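The Expensive Gripper Can Wait

In August our small workshop in Muddale compared two hand-held grippers, one from Mekine and one from Groneo. I did most of the testing, and I want to argue for something that my colleagues do not like to hear: we should buy the simple one.

The Groneo has a force sensor in each finger and a controller with a very nice screen. It also needs 30 minutes of setup before the first grasp. The Mekine is a pair of blocks on a frame. You pick it up and you work.

People say that good data needs good sensors. I agree with this for glass and for fruit. But most of our tasks are ordinary household things, boxes and baskets and cloth, and for these I could not see a difference which justifies the price. In nearly nine days of trials I learned more from changing the angle of my wrist than from any force curve.

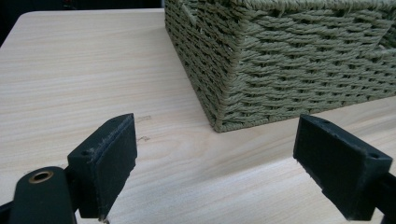
Wear is a fair objection. Black finger blocks get scuffed, the edges become rough, and a rough edge can catch on a woven surface. Then you take out the screws and put on new blocks. I prefer a part that I can replace myself to a part that I must send away.

Maybe next year our tasks will be more delicate, and I will change my opinion.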